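Plisen
Fil · 9 messages

1/ Je trie mes affaires d'hiver en août depuis quelques années. Un fil sur l'entretien des doudounes, vu que la question revient chaque automne et que je réponds toujours trop tard.

2/ Première chose : lire l'étiquette. Duvet ou synthétique, ça change le lavage et surtout le temps de séchage. Si l'étiquette est illisible, je traite comme du duvet.

3/ Fermer les zips, vider les poches, retourner le vêtement. Lessive liquide, petite dose, pas d'adoucissant. 30 degrés, essorage faible, deux rinçages.

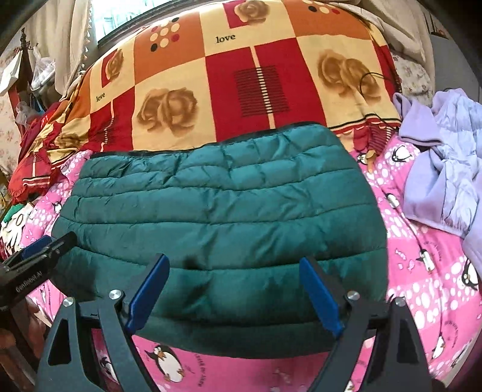 4/ Le séchage prend plus de temps que le reste. Chez moi c'est trois cycles doux au sèche-linge avec des balles de tennis propres. Entre deux cycles je défais les paquets à la main. Sans sèche-linge, à plat, et on retourne matin et soir – comptez deux ou trois jours.

5/ Les taches, avant la machine. Savon de Marseille, éponge humide, on tamponne. Le col et les poignets sont presque toujours plus sales que le reste. Sur le gras, terre de Sommières une nuit, puis brosse souple.
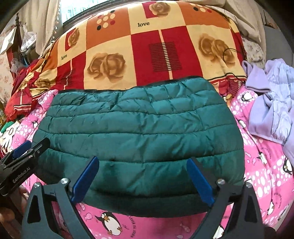 6/ RANGEMENT
Pas de housse sous vide pour le duvet. J'ai fait ça deux hivers de suite avec une vieille doudoune et elle n'a jamais bien regonflé. Maintenant : pliée large, en haut de l'armoire, rien dessus. Un sac en coton si vous craignez la poussière.

7/ Pour les mites, le cèdre marche moyennement chez moi. Je préfère ranger propre et rouvrir l'armoire de temps en temps.

8/ Petits accrocs : un patch autocollant pour nylon, coins arrondis, posé sur tissu propre et sec. J'en ai un de chez Mamex qui tient depuis deux ans. Je ne couds pas, l'aiguille fait des trous et le duvet sort par là.

9/ Le prochain fil portera sur les pulls en laine. Pour les chaussures de marche, je n'y connais pas grand-chose – demandez ailleurs.

426 partages · 1 278 j'aime

Fils récents
Détartrer une bouilloire
Laver un oreiller
Plier des draps-housses

Dernière mise à jour : août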